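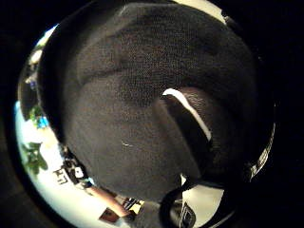
Kapitel 4
Textile Flächen: Gewebe, Maschenware, Vliese

Lernziele
Nach der Bearbeitung dieses Kapitels können Sie die drei Hauptgruppen textiler Flächen unterscheiden, Bindungen und Maschenbilder benennen und einem Verwendungszweck eine geeignete Ware zuordnen.

4.1 Einführung

Eine Faser allein ergibt noch kein Kleidungsstück. Sie wird zum Garn versponnen oder direkt zu einer Fläche verfestigt, und erst diese Fläche kann zugeschnitten und genäht werden. Wie sie aufgebaut ist, bestimmt ihr Verhalten oft stärker als der Rohstoff. Ein Hemdenstoff aus Baumwolle und ein T-Shirt aus Baumwolle bestehen aus derselben Faser, doch der eine ist kaum dehnbar, das andere gibt nach allen Seiten nach.

Gewebe entstehen aus 2 Fadensystemen, die sich rechtwinklig kreuzen. Die Kette verläuft in Längsrichtung, der Schuss quer dazu. Die Art der Verkreuzung heißt Bindung. Grundbindungen sind Leinwand, Köper und Atlas; alle weiteren lassen sich von ihnen ableiten.

Maschenware besteht aus ineinander hängenden Fadenschlaufen. Wird ein Faden quer zur Warenlänge zu Maschen geformt, spricht man von Kulierware, zu der auch das Handgestrick gehört. Bei Kettenwirkware läuft jeder Faden in Längsrichtung – sie ist formstabiler und weitgehend laufmaschensicher.

Vliesstoffe kommen ohne Garn aus. Die Fasern werden zu einem Flor gelegt und mechanisch, thermisch oder chemisch verfestigt. Man findet sie als Einlage in Kragen und Bund, wo sie den Oberstoff stützen.

4.2 Oberfläche und Pilling

Viele Maschenwaren werden nach dem Stricken geraut. Dabei ziehen feine Häkchen Faserenden aus dem Garn, es entsteht ein Flor, der Luft einschließt und wärmt. Fleece ist meist auf beiden Seiten geraut, Sweatshirtstoff in der Regel nur auf der Innenseite.
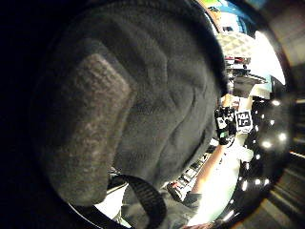

Je lockerer die Fasern in der Fläche liegen, desto leichter wandern sie bei Reibung nach außen und verschlingen sich zu Knötchen. Dieser Vorgang heißt Pilling. Bei Wolle fallen die Knötchen mit der Zeit ab, bei festen Synthesefasern bleiben sie haften. Im Labor wird die Ware auf einem Scheuergerät geprüft, zum Beispiel über 1.000 Touren, und anschließend mit Vergleichsmustern beurteilt.

4.3 Vom Stoff zum Kleidungsstück

Das Übungsmodell Cella, das Sie durch die folgenden Kapitel begleitet, ist eine ungefütterte Jacke in gerader Form. Der Oberstoff besteht zu 67 % aus Polyester, der Rest ist Baumwolle. Klären Sie vor dem Zuschnitt den Fadenlauf, die Strichrichtung und das Einlaufmaß. 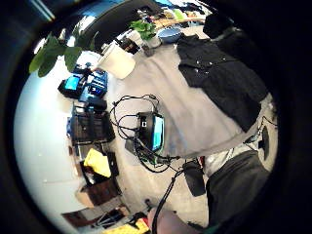 Abb. 4.3: Schwarze Jacke, flach ausgebreitet, mit einer Reihe kleiner silberfarbener Knöpfe oder Druckknöpfe

Druckknöpfe brauchen eine feste Unterlage. In dehnbarer Ware wird die Verschlussstelle deshalb mit Einlage verstärkt, bevor man locht. Näheres zu Verschlüssen finden Sie in Kapitel 9.

Wiederholen Sie vor Abschnitt 4.4 die Begriffe Kette, Schuss, Masche und Flor.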